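Search reviews Enter keyword

Filed under: Finishes & Surface Care

Valier Hardwax Oil, Satin: Two-Coat Test on a Tabletop

Valier sells this oil as a two-coat finish for interior furniture. The can holds 713 ml and lists linseed oil, carnauba wax and a cobalt-free drier. I applied it to a pale tabletop that had carried a worn water-based varnish, and compared it with leftover Kuipers oil on scrap from the same supplier.

Preparation. The old varnish came off with 80 grit on a random orbit sander. I went up through 120 and stopped at 150, as the label instructs. Going finer reduces absorption and leaves the second coat tacky. Vacuum the surface, then wipe it with a barely damp cloth.

Application. The oil is thinner than the Kuipers and spreads well with a white nylon pad. Work in sections no wider than your reach and buff off the excess after 20 minutes. The label says up to 30, but by then it was dragging badly. Coverage on the first coat was close to the stated figure. The second coat used less than half as much.

Drying. Dry to the touch overnight at normal room temperature. I waited a full day between coats and kept the top out of use for a week. The smell is moderate and lasts about as long as the cure.

Color. Slight warming, less than the Kuipers, which turned the scrap noticeably yellow. Anyone who wants no color change at all should look at the Wimside Clear, though it needs three coats.

Resistance. Water left for two hours made no mark. Coffee left for the same time did no harm. Red wine left a faint ring that came out with a dab of fresh oil and a pad. A hot mug produced a dull spot, and I have not been able to remove it completely.

Complaints. The lid does not reseal well once oil gets in the rim, and the remaining product had a skin on it by July. Decant it into a smaller jar. The instructions are printed in very small type.

Rating: 4 out of 5. Good for desks and dining tables, less so for kitchen counters.
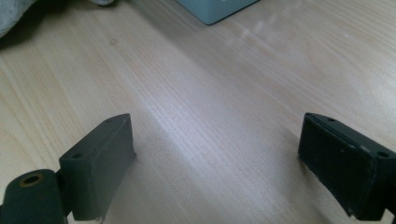
Satin sheen on pale, straight-grained wood.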